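Vrettos Table: a collection of household recipes with bread and dough

Data card, second version

What is in the collection

Vrettos Table is a collection of 3764 short recipe texts about bread, flatbread, dumplings and other foods made from dough. The texts were written down by home cooks and small bakeries, and later typed by us. Every recipe is one record. We started the work because most recipe collections we knew give only the finished instruction, and they leave out the words a cook uses when she explains the dish to a relative.

The collection is kept by Aksel Brøndum and Santeri Niskanen. Questions about the texts go to Aksel, and questions about the files go to Santeri.

Files

recipes.csv has one row for each recipe
terms.csv has the list of kitchen words with short meanings
sources.txt tells which notebook or bakery each group of recipes comes from

All files are in UTF-8. The fields are divided by a semicolon, as many recipes have commas inside the quantities.

Fields in recipes.csv

id: a number that does not change between versions
title: the name of the dish as the cook wrote it
flour: wheat, rye, barley, maize, mixed or unknown
leaven: yeast, sourdough, soda, none or unknown
body: the full text of the recipe
notebook: a short code, explained in sources.txt

Where a cook wrote "a glass of flour" or "butter like a walnut", we kept it so. We did not change such measures into grams. Glasses differ very much from one kitchen to another, and we would only be guessing.
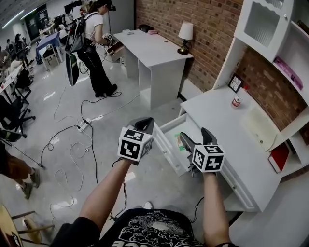
The spelling is also kept, with one exception. In the Notthorpe notebooks the word for sourdough is written in five or six ways, so the field leaven uses one common form while the body has the original.

Known problems

In 61 records the baking time is missing. Most of them are old recipes for a wood oven, where the cook looked at the crust and not at the clock. Please do not fill these with zero.

Rye is weaker represented than wheat. Almost 300 recipes use rye alone, and many of these come from the same bakery in Dastov, so they resemble each other.

Some dumpling recipes are given twice, once for the dough and once for the filling. They have the same title but different id.

Changes from version 1

The Dastov recipes were added in June. The field flour was before a free text, now it has fixed values. Wrong line breaks in the body were repaired.

Use

You may use the texts for study, teaching and cooking. If you print a recipe, please name the notebook it comes from. Corrections are welcome, and it helps us when you write the id in the first line of your message.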